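Giving up the gym, slowly

I have been trying to leave my gym since 1st February. Joining took me 3 minutes on a phone, standing in a car park, eating a sausage roll. Leaving has so far used up most of a month and what was left of my good nature.

The gym is called Muria. I went seven times, and one of those was to collect an umbrella. The pool was nice enough, if you like being overtaken by pensioners, and the showers ran for exactly as long as it takes to get shampoo in your eyes. None of this is their fault. I signed up for a version of myself who gets out of bed at six, and he never came.

So I rang. A recorded woman told me my call mattered, then played the same bit of pan pipes until I began to hear words in it. After that came Fadi Fakhoury from Member Happiness, a cheerful man who asked what he could do to make me stay. Move the building nearer to my sofa, I said. He said he'd pass that on. 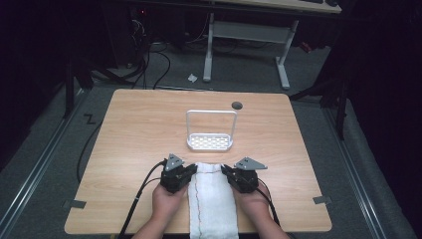

He then explained that I was on the Flillel plan, the one with a notice period and a leaving fee of £50. I have no memory of choosing the Flillel plan. I would have remembered the name. There was also a form, which had to be printed, signed and posted, by a business that lets you join with your thumb.

We don't own a printer. The library does, but it was out of toner, so I ended up at the Teixeira café, where they'll print you a page if you buy a coffee. The coffee was good. I had two, and a custard tart, and read the small print properly for the first time.

It says I may freeze my membership for up to 105 days free of charge. I've done that. Fadi sounded thrilled, and I've put a note on the fridge for when it thaws.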